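Best way to load a tabletop spinning hat rack so it doesn't lean?

Posted by Ga-eun Choo in Small Shops and Market Stalls

I sell baseball caps at a craft market and I just switched from a flat basket to one of those white wire racks that spins. Mine has two tiers of spokes and a round base, and it sits on a table. Empty, it turns fine. Once I start putting caps on one side it wants to lean, and the top ones slide toward the ends of the spokes when a customer gives it a push. I have 62 caps to show and I know they won't all fit. Should I fill the top first or the bottom? And do the brims go out or in? Setup starts at 7 in the morning and I would like to stop redoing the whole thing at 8.

3 replies

Justinas Hunt

Bottom first, always. I had the same trouble with a rack from Merier and the fix was the order I loaded it in. The weight needs to be low before you put anything up top.

Check the table too. If the table slopes, the rack will drift around to the low side by itself and you will blame the caps. Fold a piece of cardboard under the short leg.

Then load it like this:

Step 1. Set the rack down with room on all sides for the spokes to turn. Mine is near the left side of the table so I can lay the caps out on the right.

Step 2. Hang one cap on the lower tier, then hang the next one directly across from it. Keep going in pairs until the lower tier is full.

Step 3. Do the same on the upper tier. Hold each cap by the fabric, with the brim tipped down, and bring it in from the side. If you come straight down from above you will knock the ones already hanging.

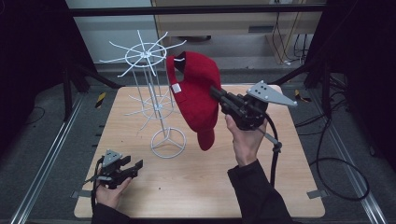 Step 4. Turn the rack slowly by hand, one full turn. If it speeds up on one side, that side is heavy. Move one cap across and try again.

Step 5. Face the brims all the same way. I do brims out and down because people reach for the brim. Labels should be where a person standing in front can see them.

For the sliding, put a small clear rubber band near the end of each top spoke. A bag of 100 costs very little and they hold up for a season or so.

I would keep the extra caps in a bin under the table and refill as you sell. When you sell one, take the cap across from it and move it down a tier, or just fill the gap.

Sheldon Bélanger

Put a sandbag on it. Works for me outdoors.

I-seul Kang

Agree with Justinas on loading in pairs, but I do brims in on the lower tier. With brims out, kids catch them as they walk by and the whole rack goes around. It does hide the front of the cap a little, so it depends on whether your design is on the front or the side.

A sandbag is fine if it lies flat over the base ring. Make sure it stays clear of the lower caps when the rack turns. I use 4 flat fishing weights taped to the ring, spaced evenly, and that was enough indoors.

Ga-eun Choo

Thanks. I did the lower tier first and it stopped leaning. Trying the rubber bands next.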